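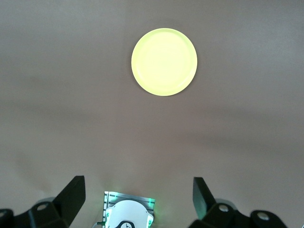 Mieke Kramer | Workshop notebook | 04/06/2018 | filed under: tableware, colour, moans

Right, the yellow plate. I've had it on the table since I got in and I keep walking past it to have another look, so I may as well write it all down while I've still got the feeling of it.

Dorin calls it lemon and I call it yellow-green, and we've agreed to stop arguing and put both on the label. In the middle it really is a creamy sort of lemon, I'll give him that, but the rim goes stronger and greener to my eye, and against that dull grey-beige top the whole plate practically glows. I love it! I'm less sure I'd want six of them round a Sunday roast (think of the gravy), but as one plate on its own it cheers the place up no end.

Shape first. This is the plain round one, the Onu shape, with the wide flat well and the thin raised rim. There's a very slight step where the flat part meets the slope, and I had to run a thumbnail round it to be sure it was still there after the last change to the drawing. It is. I'd like it kept. It gives peas something to stop against and it doesn't shout about itself. Dorin would sooner lose it altogether and have one smooth curve from middle to edge, and he has a point about washing up, because his first version wiped clean in one go and mine wants a second pass with the sponge. We tried both with cold porridge, left overnight, and I'm afraid mine lost. Still keeping it.

The colour is mix two. Mix one was the sad mustard that everybody hated, and I've written that recipe on the inside of the cupboard door with a line through it so we don't make it again by accident. For mix two we went up on the yellow and left the green alone. The Pinine people want their colour card to have one properly bright thing on it next to all the oatmeals and slates, and I think we've got it. What I'd like to try is the same mix with a touch more white, for the side plates. Dorin thinks it'll go chalky. We'll see.

About the table. I said we should look at everything on the white board, as we always do, and I was wrong, so here it is in writing for Dorin to enjoy. On white the yellow just looks ordinary and a bit cheap. On the greyish one (it's got that faint mauve in it that you only notice after a while) the yellow comes up beautifully. The snag is that the light falls so unevenly over there, you get a great cloudy darker stripe across the middle and then it brightens again nearer the front, and a plate can look like two different plates depending on where you put it down. So from now on: same spot every time, please, and nothing else out beside it. I caught myself comparing it with the blue Wullora bowl last week and coming to all sorts of daft conclusions, when really I was looking at the bowl's colour thrown onto the rim.

Also noticed, low down on the right there's a yellowish halo just by the lip. I first took it for a stain and went for a cloth! It's light coming off the curve of the edge. Rather pretty, and I wonder if a pale tablecloth would show it more. Must bring one from home.

Prices, while I remember. Bonder have come back and they'll do us a first run of 400, which is less than I feared, but the good price only starts at 2,000 and I can't see us shifting that many yellow plates before August. I've asked whether we can split it, half yellow and half the slate. No answer yet. The sample box is 40, mixed colours, and that one I've already said yes to, so Dorin, if a large parcel turns up, don't send it back like last time.

To do:
Side plate in mix two with more white, and a plain one to sit next to it.
Stack test. I still don't know how the thin rim takes a knock.
Knife marks. The steak knife has walked off again, has anybody got it?
Ring Bonder about the split.
Think of a name for the colour. "Mix two" won't do on a card, and Dorin's suggestion was Custard Emergency.

Kettle's on, more when the side plate is ready.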